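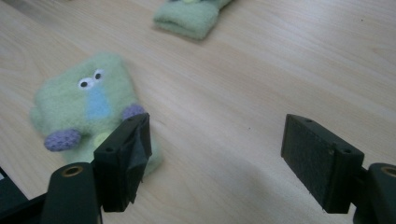
The hand-held gripper and the green socks, with tape on one finger and a textured pad on the other.

I've been trying out grippers for Leltau since October, and I'm ready to pick a fight: we compare them on the wrong stuff. Everybody wants to talk payload and cycle counts. I want to talk socks.

Fuzzy socks are mean. They fold wherever they like, they stick to themselves, and the little crocheted bits on the sides grab at anything that comes near. The Larkamex arm we tested cost 3000 dollars more than the next one on our list, and its fingers lifted blocks all day long. On socks it managed 2 clean picks out of 18. The cheap Sundaram fingers did better once we messed with the grip surface – and that took an afternoon and hardly any money!

My friend Meron Assefa thinks I'm being unfair, and that a smarter controller would fix most of this. Maybe (she writes controllers, so of course she'd say that). But I've held these things in my own hand, and I can feel when a finger skates over terrycloth before it bites. No software gave me that. So before you sign for the fancy arm, borrow a hand-held version and spend a morning with your laundry.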